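Last Call at the Zekard

The final was in a ballroom in Flornudby and Ermelinda's ice was already going.
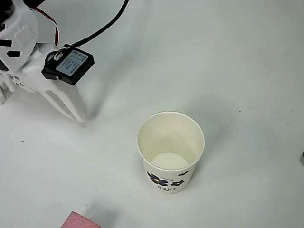 Six minutes. Three drinks. Judges sitting there with their pencils and their water. She'd done it in five-forty at home, over and over, on the counter by the sink, neighbors banging on the wall. Five-forty. Fine.

"Number 42," said the man with the microphone. "Ermelinda Abreu, from Medby."

Clapping. Not a lot. Medby had one bus and one bar and most of the bar was still in the bus, looking for somewhere to park.

She started the clock by touching the bell. Rule of the Zekard Cup, you touch the bell yourself. Her hand shook so it rang twice.

First drink easy. Rye, vermouth, the caraway stuff her boss bought by the case. Stir, stir, talk. You had to talk. That was half the points, Palesa said, and Palesa Kruger had won the thing two years back and come home with a coat nobody could afford.

"So this one's for my grandmother," Ermelinda said. It wasn't. Her grandmother drank milk. "She kept a pear tree."

One judge wrote something. The one on the end, Rebane, didn't. Darius Rebane, thin man, gray sweater, owned the place on the harbor where a martini came in its own little drawer. He was looking at her shoes.

Strain. Twist. Slide it over. Next.

Second drink, the sour. She reached left for the syrup.

No syrup.

She reached again, like it might of come back. Lemon, lemon, bitters, the Ozoliņš honey liqueur, a towel. No bottle with the green tape. She'd made it at four in the morning. Pear, bay leaf, salt. She could see it exactly, on the shelf in the door of the fridge, next to Nilmini's yogurt. In Medby. 155 miles.

"My grandmother," she said again. Stopped.

Out in the seats Nilmini Selvanayagam had come in late with her coat on and was standing against the back wall, and Ermelinda saw her look at the table, and look at the bottles, and put a hand over her mouth.

Four minutes-ten.

OK. Sugar? No sugar. Competitors bring their own, page two, she'd signed it. Honey liqueur was sweet. Not enough. The next station over belonged to Žydrūnas Kalniņš, number 43, who was waiting his turn with his sleeves rolled up perfect and his bottles in a line. Žydrūnas who'd told a magazine in May that small-town bars should stick to beer.

She looked at him.

He looked at the ceiling.

Then he pushed something along the cloth with one finger. Small jar. Jam. It said plum on the lid in ballpoint.

"It's for my toast," he said, not moving his lips much. "I get nervous. I eat toast."

She grabbed it. Two spoons, big ones. Egg white, lemon, liqueur, gin. Shook it dry, shook it with ice, shook it until her shoulder hurt and the tin burned cold.

"All right, my grandmother drank milk," she said to the judges. Out loud. Into the mike. "I left my syrup in the fridge. This is gin and somebody's jam."

Somebody laughed. Nilmini, probably, she laughed at funerals.

It came out pink. Ugly pink, bits of skin in it. She'd grabbed the wrong strainer and there wasn't time. Slide it over. Third drink, highball, thank God, a child could make it. Pour, pour, soda, long spoon, down. Bell.

Five fifty-eight.

Her knees went funny. She held the edge of the table and watched them taste. First judge, polite. Second judge, picked a bit of plum off her lip. Rebane took the pink one and smelled it and put it down, and picked it up again, and drank, and kept drinking, till the foam was a ring at the bottom of the glass.

"Whose jam?" he said.

Ermelinda pointed.

Rebane wrote for a long time. The man with the microphone was already calling 43, and Žydrūnas was wiping his hands and wiping them again.

"Give me back my jar," he said as he went past.

She gave it to him. There was one spoon left in it. He went pale, looked in, screwed the lid back on and put it in his pocket.

"What score do you need?" Nilmini was beside her now, out of breath, smelling of the bus.

"To win? 341."

"And did you?"

"Shh," Ermelinda said. "He's going to ring the bell."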